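Clultia Regional — Cabin and Turnaround Safety Checklist, with Comments
Base: Stestcombe
For use by cabin crew leads and ramp leads before the first departure of the day

Please read before you start

This checklist is for our two turboprop aircraft at Stestcombe. It does not replace the operator manual. If the manual and this page say different things, follow the manual and write to the base office so I can correct the page. I have put comments under many items, because new colleagues ask me the same questions each December, when we have the most seasonal staff.

Mark each item OK, NOT OK or N/A. Do not leave an item empty. An empty item was counted as a finding in our last internal audit.

Section A. Cabin, before boarding

A1. Fire extinguishers in place, pin and seal not broken, gauge in the green.
Comment: Look at the gauge with a flashlight. The rear one sits low behind the jump seat and many people check only that it is there.

A2. Oxygen bottle pressure is 1273 psi or more.
Comment: The number is our own base limit, so please do not round it down. If the needle is between two marks, call the engineer and let him decide.

A3. Life vests under all seats, one for each seat.
Comment: Feel with the hand, do not only look. Passengers take them home as a souvenir, I am sorry to say.

A4. Infant vests and extension belts in the forward locker.
Comment: Return the extension belts to the locker after each flight. Last winter they traveled for a week in a seat pocket.

A5. Emergency lights tested, floor path lights complete.
Comment: One dark section is already NOT OK. Write the row number.

A6. Safety cards in all seat pockets, correct aircraft type.
Comment: The old cards have the Clavura logo at the bottom, from the years before the change of name. They show the former galley door. Remove every one you find and put it in the gray box in the crew room.

A7. Overhead bins close and stay closed.
Comment: Push up on the door after it clicks. The bin over row nine needs a stronger push. It is reported and the part is ordered.

Section B. Galley and lavatory

B1. Carts locked, brakes tested on both sides.
Comment: A full cart can move during taxi even with one brake on. Test each pedal separately.

B2. Hot water unit is off until the crew lead releases it.

B3. Lavatory smoke detector, green light on.
Comment: If there is no light, the lavatory must be closed and the captain informed before boarding starts. Not after.

B4. Waste flap closes by its own spring.
Comment: This item looks small and it is often marked OK from memory. Open the flap and let it fall.

Section C. Ramp and turnaround

C1. Chocks in position, cones placed at wing tips and tail.
Comment: Cones go out before any vehicle comes near the aircraft — also when it rains and we are late.

C2. Walkway for passengers marked and free of hoses and cables.
Comment: The ground power cable is the usual problem at stand two. Ask for the cable to be laid behind the nose wheel.

C3. Belt loader rubber bumper not torn, guard rails up.
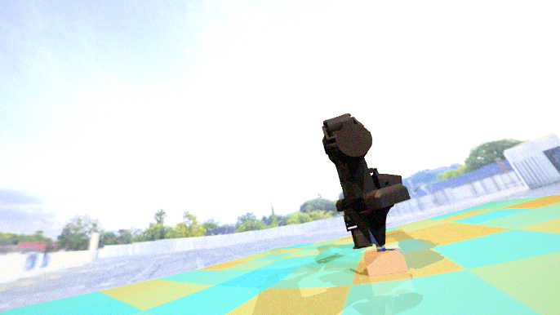
C4. Baggage weight in the rear hold not over 840 kg.
Comment: This is again a base limit, lower than the one in the manual. When the load sheet shows more, stop the loading and speak with the captain. Do not move bags to the forward hold by your own decision, even if there is free space.

C5. Cargo net hooked at all points.
Comment: Pull each hook one time. A hook which only rests on the ring will feel correct until you pull.

C6. Fueling: no passengers on board unless the fire service is informed.
Comment: The form from Owino Fuel Services has a box for the time of the call. The ramp lead writes the time, and the driver signs. We keep the form for three months.

C7. Hearing protection worn by all persons inside the cones.
Comment: This includes visitors and office staff. It includes me.

C8. Foreign object check, from the stand line to the tail.
Comment: Walk it slowly. In the morning the low sun makes small metal parts hard to see on the concrete, so walk in both directions.

Section D. Doors and final check

D1. Door seals clean and without cuts.
Comment: In cold weather wipe the lower seal with a dry cloth. No spray of any kind.

D2. Headcount agrees with the passenger list.
Comment: Two persons count. If the two results are different, both count again.

D3. Steps removed, handrail locked for towing.

D4. Thumbs up from the ramp lead, seen and returned by the cockpit.

How to report a NOT OK item

Write it in the cabin log or the ramp log, then call extension 129. Give the aircraft, the item number and what you saw, in simple words. Please do not send a report only by text message. After 2000 hours the phone is answered by the duty engineer, who may be outside, so let it ring.

Completed sheets go in the blue folder at the crew room door. Old versions of this checklist should be thrown away; the current one has item C7 in it.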